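Section 4: Running the street demo on open day

I wrote this after our second Plullora open day, so it's a bit rough, but it's the order I follow now when I set the rover loose for visitors.

1. Charge both packs the night before. You'll want 20 minutes of driving per group, plus a spare.

2. Pick a quiet residential street with a straight run first. Grooved concrete is fine, just keep the Illent controller on its slow setting (oh, and the slab joints give the wheels a good thump!).

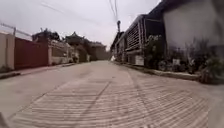 Page last changed: 09/07/2018

3. Load the Drasport route file and check it has 18 waypoints. If it shows fewer, reload it before you go anywhere.

4. Walk the route with your visitors before you hand over to auto. I like to let them guess where it'll slow down.

Note: power lines overhead haven't bothered our GPS so far, but trees have, so I leave the Tang receiver on its tall mast.

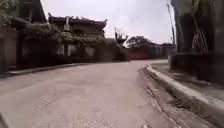 5. At a bend, send a spotter ahead to the point where the road goes out of sight, and wait for their thumbs up.

Caution: keep the rover off the gutter strip. Grit gets in the joint and I've spent a whole arvo picking it out of a wheel hub.

6. Hit stop, save the log (it holds 2,000 lines) and let the next group have a go.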